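Pre-use safety checklist with my comments - Fideta kitchen-task arm kit, supplied by Sqalli
Filled in by: Mbali Ndlovu, Grirthorpe site
Date of check: 4/8/25
Kit on trial, not yet bought. Trial price 2,397 for the hire and the setup visit, insurance on top.

I've kept to the order of the Sqalli form but I've written in the margins all the way down, sorry, I can't help it. OK means OK. "See comment" means please do see the comment!

1. PAPERWORK

1.1 Handbook on site and in English - OK. All 133 pages of it. The index is good, the chapter on the gripper is a bit thin.

1.2 Risk assessment signed - OK. Signed by me and by Abdelilah Tazi at Fitasberg. The January version is out of date so please bin any copies you still have lying about.

1.3 Everyone using the arm has had the two-hour briefing - See comment. I've had it, the day team have had it, the evening team haven't. No evening use until they have.

2. ARM AND CABLES

2.1 Cables strapped to the links, with slack at the shoulder and elbow - OK. I ran my hand down the lot with the power off. I'd like one more strap near the wrist, but that's me being fussy and the handbook doesn't ask for it.

2.2 Base bolts tight - OK. Checked with the torque wrench, none of them moved.

2.3 Covers and joint caps in place - OK.

2.4 Stop button tested from both sides of the bench - OK. Pressed it 6 times and it stopped every time. It's a lovely big button and you can hit it with your elbow if your hands are full (I tried that as well).

2.5 Bench top behind the work table clear of loose items - See comment. Not a fail, as it's outside the reach we've set for this task, but there's a bottle on its side, sticks, a carrier bag and plenty more. Move them before anyone makes the reach bigger.

3. GRIPPER AND BLADE

This is the section I was most interested in, because the whole point of the kit for us is handling kitchen tools, and a cleaver is a cleaver whoever is holding it.

3.1 Gripper pads fitted, one each side - OK. No splits that I could find.

3.2 Fingertip height over the board checked at slow speed - OK, with a comment. The default approach brings it down very near the back edge of the board and I'd want more room there. I asked for the start height to go up a touch.

3.3 Blade lying flat, handle easy to get at - See comment. With the cleaver across the middle of the board the handle sticks out past the side, over the bare table. Handy for a grip, but it's also just where a sleeve would catch it. Keep out of that side while the arm has power. 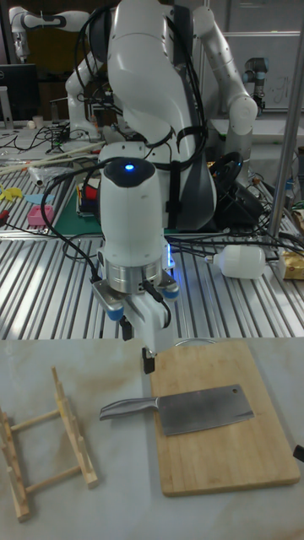

Abdelilah Tazi: we had the same worry about the start height at Fitasberg and raised ours in the first week. Do it in the task settings and leave the main limits alone, or you'll have to redo the whole of section 5. And write the new number on the form, please, I couldn't find ours again for days.

Noted, thank you! Done in the task settings, and the number is on the back of the form.

3.4 Cleaver carried at reduced speed only - OK. It's locked in the trial settings and I couldn't change it without the supervisor code. Big plus for the kit, that.

4. RACK AND WORK TABLE

4.1 Rack stands level and doesn't rock - OK. It's a light thing though, all thin dowels. I'd like some non-slip matting under it and I've asked Sqalli whether they supply any.

4.2 Cleaver sits in the rack without tipping - OK. I nudged it from the front and the side with a ruler (gloves on) and it stayed put.

4.3 Board flat on the table - OK. It can slide if you lean on it, so same comment about matting.

4.4 Table wiped down - See comment. A few smudges on the marble pattern. Not a safety matter, but wipe it anyway.

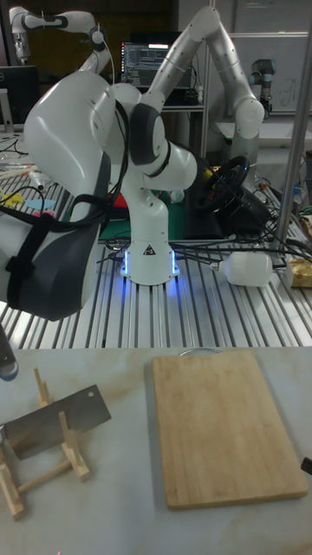

Item 4.2: cleaver in the rack, board on the right of the table.

5. LIMITS AND LOG

5.1 Reach limits match the drawing - OK.

5.2 Log switched on and saving - OK. There were 488 entries in it when I looked, going back to the setup visit, and I could open the ones I picked.

5.3 Fault messages readable by a normal person - See comment. Some are, some really aren't. Sqalli say a plain-words list is on its way.

RESULT

Passed for day use, with three jobs open: evening team briefing (2.1 can't be signed for evenings either until they've seen the cable check done), matting for the rack and board, and the plain-words fault list. I like this kit more than I thought I would, and I'd be happy to see the trial carry on. Next check is mine as well, same form, and please leave the ruler in the drawer where I can find it.

M. Ndlovu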